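Hi all,

Quick progress note on the Galow grant for February, mostly about money this time. The big purchase is behind us - the robot and both hands came in under the Brukano quote, so I still have a little room to plan with.

What I'd like to do next is buy spares before we need them. Wrist cables are the part I worry about most, and Chu wants 3 weeks' lead time on every order. I've priced a set at $333 and would like 2 of them. I'd also like to set aside about $80 for plates, bottles and other tabletop stuff, which I've been paying for out of petty cash (sorry!). 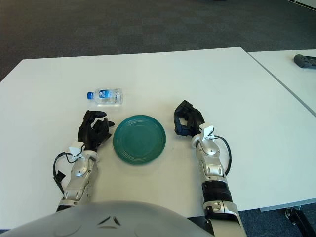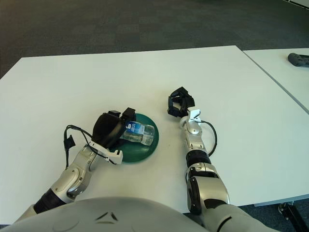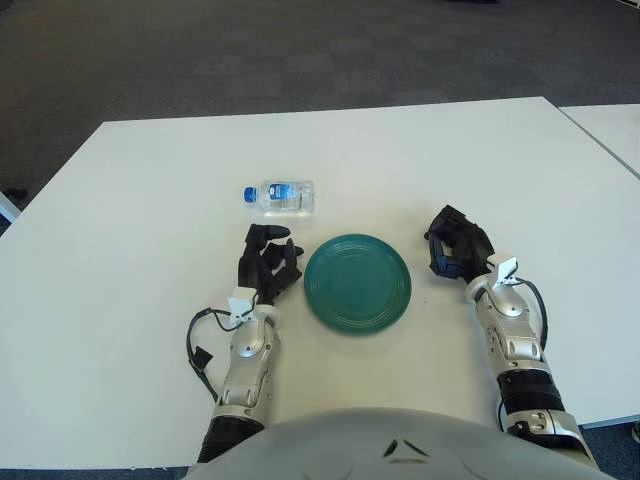
Bottle and plate work on the white tables, wrist mounts and cables fitted on both arms.

The second table is staying, by the way. I had it down as a rental in the original budget but buying was cheaper over the year, so please move that line to equipment.

Still open: the service contract. Festton sent me a draft and I don't love the travel charges, so I'm asking for a version with remote support only. I'll send both over when I have them - if you could tell me which budget year it should land in, that would help a lot.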